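Ekano
Inicio
Qué hacemos
Quiénes somos
Contacto

Quiénes somos

Ekano graba ejemplos para sistemas que aprenden a manipular objetos. No fabricamos robots ni entrenamos modelos generales, y desconfiamos bastante de quien asegura hacer las dos cosas con el mismo equipo y en el mismo trimestre. Nos encargan demostraciones, las hacemos, las revisamos y entregamos las que sirven. Las otras también las entregamos, en carpeta aparte y con el motivo escrito.

Por qué dudamos

Llevamos tiempo oyendo que el problema de la manipulación se resuelve con más datos. Puede ser. Lo que hemos visto en nuestros propios encargos es más modesto. En Rater, el primer proyecto que cerramos, grabamos 1361 episodios y descartamos más de los que nos habría gustado: tras la revisión quedaron 937. Muchos de los descartados parecían correctos a primera vista – el brazo llegaba, cerraba, levantaba – pero la etiqueta decía una cosa y el movimiento otra. Un sistema que aprende de eso aprende el error con mucha seguridad.

Tampoco creemos en las cifras de acierto que se publican sin contar cómo estaba puesta la mesa. Coger un objeto aislado en el centro de una superficie despejada es casi un trámite. Cuando un cliente nos enseña un porcentaje muy alto, lo primero que pedimos son los fallos.

Cómo trabajamos

Una persona teleopera el brazo y otra anota. Cambian de puesto a media mañana, porque el cansancio se nota en los datos antes que en la cara. Cada tarea se graba en tandas de 600 episodios como máximo y después se para a mirar, aunque el cliente tenga prisa. Suele tenerla.

Usamos productos corrientes, de los que hay en cualquier tienda. Las latas nos dan mucho trabajo: brillan, se reflejan en el tablero y, según cómo se coloquen, se tapan unas a otras. En la serie Orau, que seguimos grabando, el objetivo puede ser una Fanta de fresa situada entre dos latas blancas más próximas a la cámara, con la pinza negra justo detrás y poco hueco a la derecha.
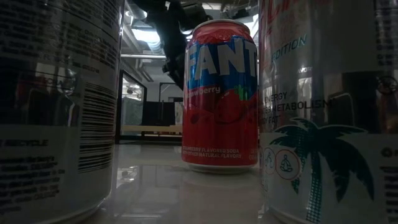

Lo que no prometemos

No prometemos que un modelo entrenado con nuestros ejemplos funcione en su almacén. Podemos decirle qué grabamos, en qué condiciones y qué dejamos fuera. Si la iluminación o la mesa son otras, habrá que volver a probar, y preferimos avisarlo antes de firmar.

Encargos

Aceptamos 3 proyectos a la vez. La agenda se revisa en febrero. Para pedir presupuesto, indique el tipo de pinza, los objetos y qué considera usted un fallo. Si ese último punto aún no está decidido, empezamos por ahí.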